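How to run a humanoid demo for visitors in a small room

Posted March 4, 2021 by Hala Zerouali

Quick write-up, people keep asking. We do open days at Jaltlow twice a year and the bedroom demo is the one everyone crowds into. Notes below are what I hand to whoever is running it. Copy what you like.

The day before

Pick one task. One. Ours is the basket task: robot walks to the shelf, reaches into a compartment, puts the thing in the basket, steps back. Visitors get it without a speech. We tried three tasks in a row last October and lost the crowd during the second reset.

Clear the floor. Rugs out, shoes out, anything that rolls out. Wood floor is fine, seams are fine, but walk the whole path yourself in socks and feel for a raised board.

Empty the shelf completely. Then put back only what you need, right before the run. Soft things are best. Socks, small plush toys, sponges. No glass, no cans.

Check the overhead support. Pull down on the line with your own weight, both hands. If it creaks, stop and fix it, I don't care how late it is.

Charge everything. Spare batteries too. Label the dead ones, please, with tape, not with "the pile on the left".

Morning of

Doors open at 10, be in by 8.

1. Power up, let it sit, read the joint temps. Write them on the sheet.

2. Stand test. Slack in the support line but not much, you want it to catch the robot before the knees fold all the way.

3. Arms. Raise each one to chest height and hold. Watch for a shake in the wrist. A little is OK. If it's bad, swap the hand now, takes 20 min, you do not want to be doing that with kids watching.

4. Grip test with the basket. Hook the fingers around the handle, lift, hold, lower. A thin handle slides around in the grip so go slow. If it slips two times, wrap a bit of tape on it.

5. Full run, empty shelf. Then a full run with one sock.

6. Tape line on the floor for visitors. Doorway side only. Nobody between the robot and the bed, there is no way out of there.

The stop button goes to one person. That person doesn't talk to visitors, doesnt take pictures, doesn't hold coffee.

Running the demo

Groups of eight max. Any more and the back row sees only cables. Say hello, say where the stop button is, say stay behind the tape. Thirty seconds.

Then start and be quiet for a bit. People like to hear the motors. Talk once it gets to the shelf.

Things worth saying while it works:
- the cables on top are power, data and the safety line
- one hand carries, other hand reaches
- it's slow on purpose

Let the reach finish before you take questions. If it misses, let it miss. The Zonico controller retries by itself, and the second try gets a bigger cheer than a clean first one. After a third miss call it, reset, next group.

Watch the loose cable. This is the number one thing. It trails on the floor, the robot turns, the feet end up near it. One person on cable duty, standing to the side, lifting the slack by hand when the robot steps. Not pulling! Lifting. Swap cable people every hour, arms get tired.

Keep the AC on. Small room, lots of bodies, motors heat up faster than you think. We set ours low an hour before and the joint temps stay well under the limit all day.

Between groups

Step it back to the start mark by hand control. Basket down, empty it, back in the grip. Check the ankles, the covers there work loose. Temps on the sheet again. Water for you.

If you have five minutes spare, sit it down. It doesn't need to stand there looking good for an empty doorway.

Reaching the shelf with the basket in hand

Most new operators get this bit wrong so a few extra lines. Come in square to the shelf, not at an angle. Stop short. Carrying arm stays low and out of the way, and the free arm goes up to the middle column first. Middle is the easy one, the side columns make the torso twist and the basket starts to swing.

Wait for the swing to die before you close the hand. Count to three if you have to. Don't try the bottom row in front of visitors, the crouch is not reliable yet.

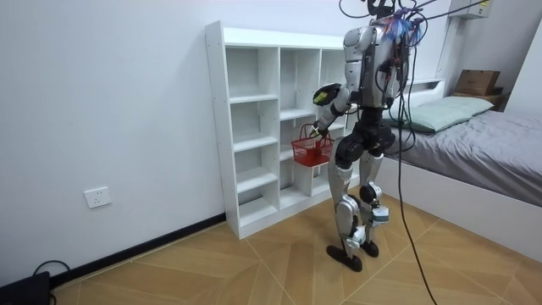

What do we do if the robot loses balance during a visit?

Hit stop, let the support line take the weight, and move the visitors out of the doorway before anyone touches the robot. Then power off the legs and bring it down to the floor with two people.

Packing up

Log first, then cables. Copy the run files to the Dimero drive and check they open. We lost a whole afternoon once beacuse someone saved to the laptop and the laptop went home.

Coil cables loose. Covers wiped. Hands off and in the foam case. Tape up from the floor, it leaves marks if you leave it overnight.

Shared parts list is on the Obradović page, ask me for the link. Next open day sign-up sheet goes out in October, need two more people for cable duty.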